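Ciltard Word List

Welcome, and thank you for stopping by! Ciltard is a list of 3586 everyday English words with their older spellings, gathered from letters, shop ledgers and farm diaries — a slow, happy job that began one July and has kept growing.

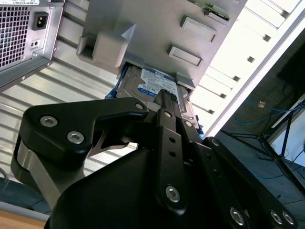 Nesma El Khatib wonders whether the ledger spellings should count at all, as clerks shortened everything they could. They stay in, marked "short" in the third column.

What each row holds 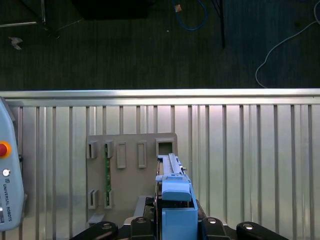 Every row has a modern word, an older spelling, a source code and a plain meaning. I try to keep the meanings homely, and a few took me whole evenings. For "corrugated" I settled on "shaped in ridges, like the big silver metal panel behind the gray board," and I'm still fond of it. Each word can have up to six spellings.

The Benmoussa diaries gave us 866 of the rows, mostly kitchen and weather words,

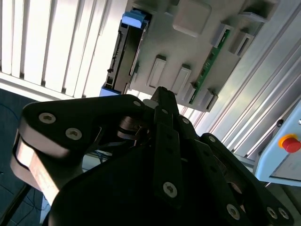 and they are the ones I'd read first, if only for the eleven-letter attempt at "drizzle." Radwa Bouazza proofread them all.
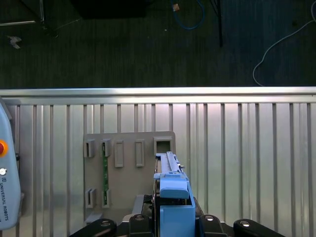

Known gaps

Sewing words are thin. Corrections are very welcome.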